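Bruvex Shape Insertion Set: read me first

Hi, and thanks for downloading! I put this set together at Wernthorpe with a lot of help from Ningsih Yusof, who drove the arm for most of the episodes and has far steadier hands than I do. If you only want the numbers: 3295 episodes, of which 879 are failures we kept on purpose. Please don't throw those out before you've tried training with them. Our first policy never saw a bad approach, and it would grind a block against the rim forever.

What's in an episode

One block, one board, one try. The operator brings the block over the red board, lines it up with a cutout and tries to push it in. Every episode has two video streams (wrist and fixed), joint positions, gripper opening and a one-line text instruction. The wrist stream is the one you want for the last little bit of the insertion.

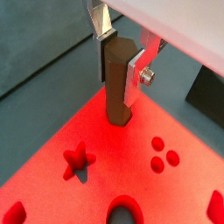
Instructions were typed by whoever was driving, so the wording wanders. You'll find "put the hexagon in," "hex block, please" and one that just says "again." I cleaned up the spelling and left everything else alone. If you need tidy labels, use the shape field, which I went through by hand (most of a Saturday, with snacks).

Episodes are cut off at 300 steps. If the block still isn't in by then, it's marked as a failure, even when it was clearly about to go. Sorry, I had to draw the line somewhere!

Known problems

The fixed camera got bumped in January. The 70 episodes after that have a slightly different view, and they're in their own folder, called drernbridge after the shelf that did the bumping. Use them as a test split if you like, it's a nice mean little one.
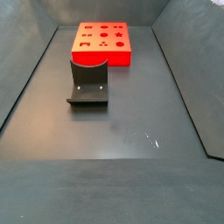 Lighting is the same all the way through, so don't expect a policy trained only on this to cope with a sunny window. Mine sure didn't. Random brightness and a bit of hue jitter helped, but go easy on the hue.

Loading it

The Bhardwaj loader reads everything as is. Point it at the top folder and set streams to "both." If it complains about a missing index, run the rebuild script once and try again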